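Wendby Street Merchants and Residents Association
Minutes of the March meeting, back room of the Bright Laundromat, Poltamville

Called to order at 6:40 p.m. Quorum was assumed. The minutes of the previous meeting were approved with one correction: the bus shelter has not been "repaired," it has been "looked at."

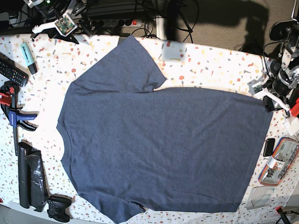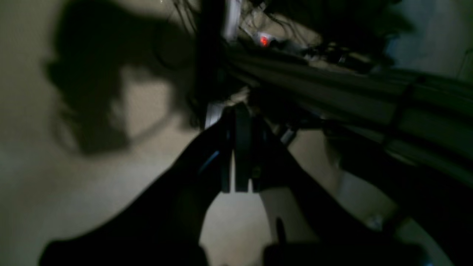

1. Parking meters

The secretary began reading the city's letter on the new app-only meters. An objection came from the second row that the letter had been read last time and was no better then. The speaker wanted to know whether anyone at the city had tried to pay for a space on Wendby Street with a dead phone, and whether the old coin meters were coming out before or after the new system worked. The chair did not know. The city's letter does not say.

The letter puts the number of paid sessions in the trial at 1,084. It does not say how many people tried to pay and gave up, or how many of those sessions were the same delivery vans coming back. The bakery reports fewer morning customers. The hardware store reports no change but says it never had many in the morning.

Sendora, the company behind the app, sent a one-page flyer instead of a person. The flyer says parking will be "effortless." Members asked what the fee per session is. The flyer gives it as "a small convenience charge." The secretary was told to write back and ask for the figure in cents. This is the second time of asking.

Moved and seconded: that the association does not support removing the coin meters until a full year of results has been shown to the public. Carried, 2 against. Those against said the meters are going to be removed whatever we vote. This was noted.

2. Street trees

The city says 54 trees will be planted between the bridge and the post office. Members who have walked that stretch doubt there is room, unless the driveways are being counted as planting spots. The drawing has no scale on it. There was a long discussion of roots and water lines, with strong views on both sides and no plumber present.

It was asked who waters the trees in their first summer. The plan says "community partners." The chair asked if anyone present had agreed to be a community partner. No hands went up. Deferred.

3. Money

Balance is $1,178, before the insurance bill. The insurance bill has gone up again with no reason given. One member suggested shopping around and was reminded that we did that last year and ended up with this one.

The request for new holiday lights was not approved. The old lights have not been tested. Somebody should test them.

4. Spring sidewalk sale

Same weekend as last year, same hours. The rain plan is also the same, meaning we do not have one. A suggestion to pay for online ads was met with the question of what last year's ads brought in. We have a count of views and no count of shoppers. Tabled.

5. Other business

The pothole outside the pharmacy was filled and is open again.

Action items
Secretary: write to Sendora about the fee. Ask the city for the trial figures by month.
Chair: get a tree drawing with a scale.
Unassigned: holiday lights.

Adjourned 8:15 p.m. Next meeting same place, unless the room rate changes.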